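Gripper Notes, July
Marker boards and hand-held grippers: what we agreed

By Costel Delić, Dronora

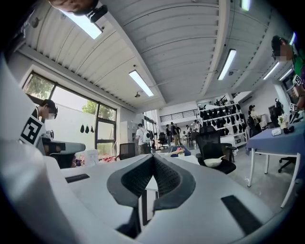 Before you record

Since Monday we have one common rule sheet for all hand-held gripper work, at Dronora and also at the Alldale site. Teresa Daly wrote the first version and I shortened it to 2 pages.

The marker board must be flat and clean. Hold it by the device and keep your fingers off the black squares. A board with a bent corner goes out of use the same day, even if the software still accepts it.

Look at the finger pads before each session. If the mesh lining is lifting at the edge, change the pad and write it in the log. Do not glue it.

When several people work in one room, each pair agrees on its own area first. Walk behind a person who is recording, not between him and his marker. Chairs with wheels should be pushed under the tables.

Calibration is repeated after every 22 recordings, and always after a gripper has been dropped. Please do not wait for an error message.

Remarks on the sheet go to Teresa until the end of July.

Comments

Ubaldo Rinaldi: Is it 22 also for the short tasks? We were doing 10.

Costel Delić: Ten is stricter, so you can keep it.

Cletus Ostrowski: Please add where the spare pads are kept.

Contact the editor | © Dronora | Back to top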